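Grasp planner picks the wrong approach side when the base is parked in a counter corner
Simulation and planning > Motion planning

pendard_k
Moving this over from the general section as it's turned into a planning question.

Setup is a single arm mobile manipulator in sim, multi-fingered gripper, planner is Pumeck with the default sampling settings. Kitchen scenes, clutter on an L-shaped counter, base driven up to the inside corner. Target here is the boot lying on its side towards the back. I ran 200 randomised starts and it finds a path for nearly all of them, but in 50 it goes for the boot from directly above and then stalls in the last stretch of the descent. No collision reported, it just keeps replanning until it hits the timeout.

Timeout is 30 seconds. Raising it makes no difference.
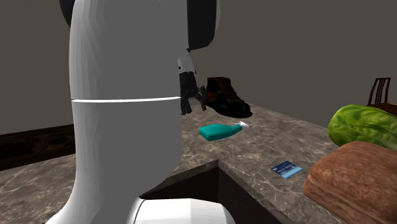 Odska: Check what your goal sampler is doing before you touch the planner. If it only offers top-down poses, it will keep handing the planner the same bad goal and you'll see exactly this.

pendard_k
It offers side poses as well, 11 candidates per object. They get scored and the top-down ones nearly always win.

Notburga Grabner
Then the scoring is the problem. I'd guess it ranks by distance from the current wrist pose. With the base tucked into a corner, straight down is always the shortest move. Add a term for joint limit margin and run it again.

Odska
I don't agree that it's scoring. A stall with no collision reported sounds like the collision padding to me. The spray bottle is lying in front of the boot, and if its padded shape overlaps the space the fingers need, the local planner rejects every step and doesn't log it. We had this on Penrose with a mug and a chopping board.

Notburga Grabner
Padding would show up in the debug output.

Odska
Only if you turn on verbose checks. They're off by default in Pumeck.

pendard_k
Turned on verbose checks. There are padding rejections, but only in some of the failed runs. The others have no rejections at all and the elbow is sitting hard against its limit.

Notburga Grabner
So two faults.

Odska
Fair enough. I'd still fix the padding first, it's one line in the config. Halve it for the fingers only and leave the arm links alone.

Notburga Grabner
I wouldn't halve anything if this is ever going on hardware. Your perception error has to fit inside that padding. In sim you have perfect object poses, so it looks free.

pendard_k
It is meant for hardware eventually. I'll leave the padding and do the joint margin term tonight, same seeds as before. Is there a way to make the base position part of the search, or does Pumeck treat it as fixed?

Odska
Fixed. You'd have to sample base poses outside and call it once for each. Slow but it works. I can post my script if you want it.

pendard_k
Yes please.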